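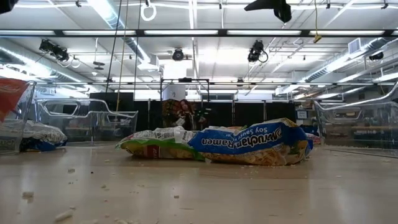 # Noodle Night Cleanup, Dimitriou Hall

May 5, 2018

Instant noodles were the snack at this year's spring social on the second floor of Dimitriou Hall. The kitchen had 100 packages to start with, bought in one trip and sorted into clear plastic bins by flavor. This page is a record of the tables and the supplies, put together for the people who run the next one in December.

Photos by Ankit Thakur. Notes by Katsuhiko Iwasaki. The gallery is being added to as the rest of the pictures are sorted, and notes without a picture yet are listed with the others.

## The sorting table

**Maruchan, soy sauce.** Blue package, lying upside down next to a green, white and yellow one. Soy sauce was the first flavor to run low. Please buy more of it next time and less of the shrimp.

**Crumbs.** Bits of dry noodle end up all over the tabletop when packages get handled this much. A dry cloth pushes them around. Use the hand brush from the drawer under the sink first, then the cloth.

**Clear bins.** We like the clear ones because people can see the wrappers through the sides and stop asking what is left. Labels are still worth adding — tape on the front, marker on the tape. The bins belong to room 608 and go back there.

**The tabletop.** There are scratches in the finish. Put a mat or a sheet of cardboard down before sliding bins across it. The glossy surface wipes clean easily but it shows every mark under the overhead lights.

## The hot water corner

*Pictures to come.*

**Kettles.** Two kettles on one outlet tripped the breaker. One goes by the window, the other by the door. The Brovari kettle is the faster of the two and should go wherever the line is longer.

**Bowls and lids.** We used paper bowls from Zirositz, the large size. They hold one package with enough room for the water. A small plate on top works as a lid. We had 30 plates and could have used more.

**Toppings.** Green onions, boiled eggs, corn and a bottle of chili oil. The eggs went quickly. Half of the corn came home with me.

## Putting things away

*Pictures to come.*

**Leftovers.** We finished with 13 unopened packages. They are in the tall cabinet, second shelf, on the left. Anyone in the building can take one.

**Opened packages.** Anything with a torn wrapper gets used the same week or thrown out. Broken noodles are fine to eat and cook a little faster, so check the package before tossing it.

**Wrappers.** The film does not go in the recycling here. Flatten the wrappers and put them in the gray can. Seasoning packets that nobody wanted are in a Cuten jar next to the salt — good on popcorn and fried rice.

**Floor.** Sweep under the table as well as around it. Noodle bits get into the gap by the baseboard, and the vacuum with the narrow nozzle is the only thing that reaches them.

Corrections and extra photos can go to Ankit.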